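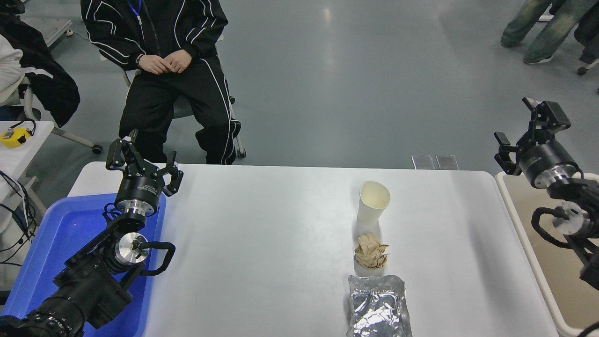 Waltell two-arm sorting kit, trial unit
Pre-run safety checklist with comments
Checked by: Zerrin Ateş
Trial month: September

1. Emergency stop within reach of the operator. OK. Tested from both sides of the table.

2. Arm mounts tight. OK. One bolt on the left mount took a quarter turn. Recheck after 16 hours of running.

3. Cable loops clear of the joints through full travel. OK, with comment. The loop by the left elbow joint comes close to the hub when the arm folds. Arner says this is normal slack. I would like that in writing.

4. Gripper fingers open and close without sticking. OK.

5. Speed limit set for shared space. FAIL on first check. The kit shipped at 400 mm per second and our limit is lower. Changed in settings and passed on second check. The setting went back to default after a restart, so check it every time until Herath sends the update.

6. Trays seated and rims undamaged. OK. Blue tray on the left side, beige on the right. 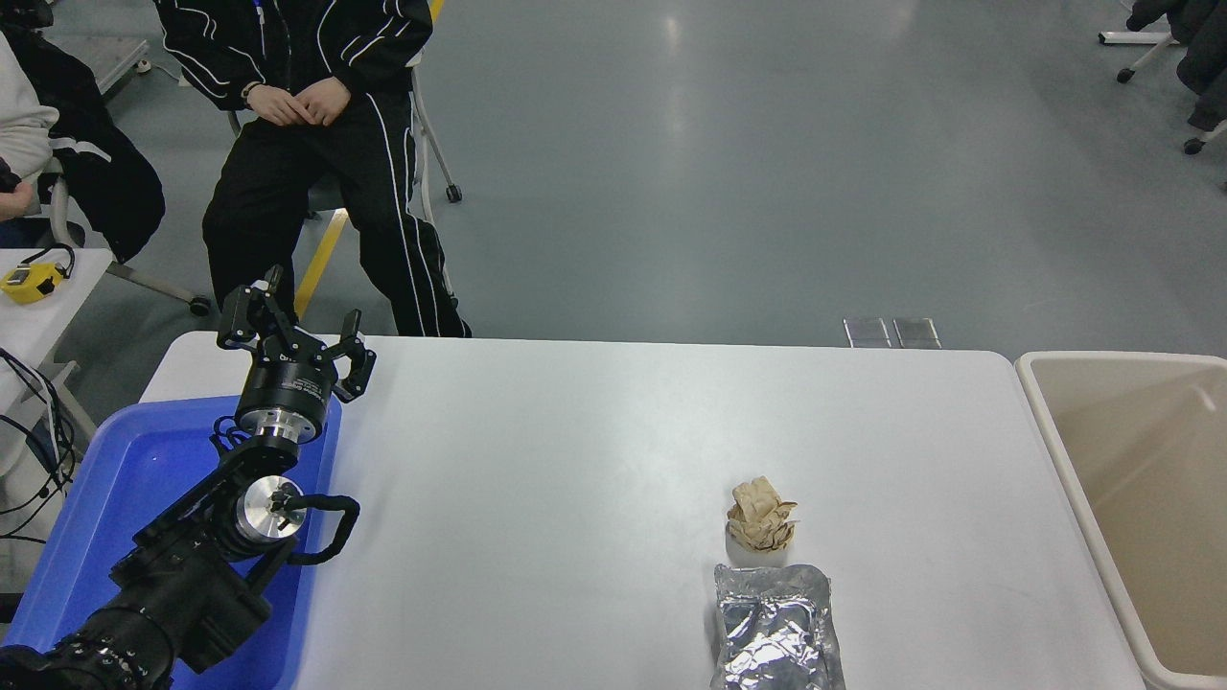
7. Test items suitable. OK. Paper and foil only for this trial. No glass, no liquids, nothing with a sharp edge.

8. Seated people outside the reach of both arms. OK. Reach was measured with the grippers open. The manual gives it with them closed, see page 13.

9. Floor cables covered or tied back. OPEN. Tekow to quote for cable covers.

10. Operator briefed on restart steps. OK. Took around 6 minutes.

Result: cleared for supervised runs only. Items 3 and 9 stay open. Do not sign the purchase form until both are closed.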